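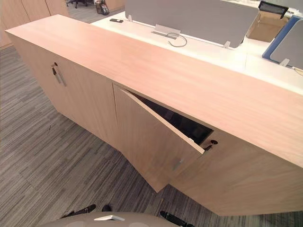
Credenza, right door open

Do felt pads and "soft close" bumpers do anything for office cabinet doors?
Posted in Furniture & Fixtures by Encarnación Pacheco

I run a small bookkeeping office and share a wall with a counselor who, quite reasonably, does not want to hear us putting binders away. Our landlord suggested a pack of stick-on bumpers from Lorden. The package says they cut door noise "by up to 400%", which can't be right, because I don't know what 400 percent less noise would even be. Past zero?

I've read the reviews and they all sound like the same person. Has anyone used these for more than a month? Also, is there any difference between felt and the clear rubbery kind, or is that just two ways to charge me? The doors are on ordinary hidden hinges, wood veneer, nothing fancy.

hirna_dan
Felt is fine. Bought mine in February, no complaints. Put them on the corners.

T. Amissah
I'd ignore the percentage completely. It's a number somebody in packaging liked the look of.

Bumpers do a small job. They take the sharp click off when the door meets the cabinet. They won't slow the door down, so if your people slam things you'll get a duller slam. The clear ones hold up better in my experience. Felt packs flat after a while and the glue lets go on veneer, especially if it was ever wiped with furniture polish. Clean the spot with rubbing alcohol first, but try it somewhere hidden, as some finishes don't like it.

Before you spend anything, open a door and look at the hinges. A lot of them have 2 screws you can turn to move the door in or out a hair. If one corner is hitting before the other, that's most of your noise, and no sticker will fix it. Clip-on dampers are the next step up and they do slow the door, but check that they fit your hinge. "Universal" on the label means very little.

I'm also not convinced it's the doors. Binders dropped on a shelf against a shared wall are louder than any hinge. Pull the cabinet out 4 inches for a day and ask the counselor if it's better - that costs nothing.

Seken
Just tell them to close it gently?? We had a sign. It worked for a week or so.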